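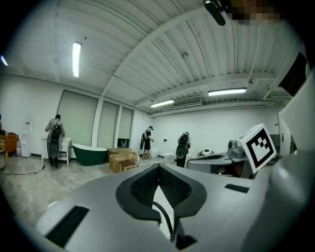
Filed under: Your Questions, Rooms & Lighting
Last updated: 18th December

I get asked the same handful of things about lighting and cooling a plain white workroom, so I've put my answers together. I run mine at Kendwood and I've made most of the mistakes already!

Are fluorescent tubes still all right?
For a workroom, yes, I think so. Mine are bright and even and I can see what I'm doing right into the corners. If you're replacing the fittings anyway, price up LED ones first.

Which way should the lights run?
I like them along the length of the bench (fewer shadows from your own head and hands). Try it with a lamp on a stepladder before you pay anyone.

Won't a white ceiling glare?
A bit, if it's gloss. I went for matt from Trokham and got through 5 tins, mostly thanks to the ridges. Corrugated panels drink paint, so buy more than the tin tells you to.

How do I clean a ridged ceiling?
Soft brush, then a barely damp cloth, going with the ridges. Mine takes me 30 minutes every November, plus a long sit down. Keep well away from any sprinkler heads, and never paint them or hang things off them.

Where does the air conditioning go?
High on a wall, and please don't point it at your chair. I rinse the filters when they look grey.

What do you set it to?
19 in winter. My visitors complain, and I hand them a jumper.

What did it all cost?
Roughly £600 for the paint and the electrician, spread over a couple of months.

Contact | Copyright Inow Workrooms | Back to top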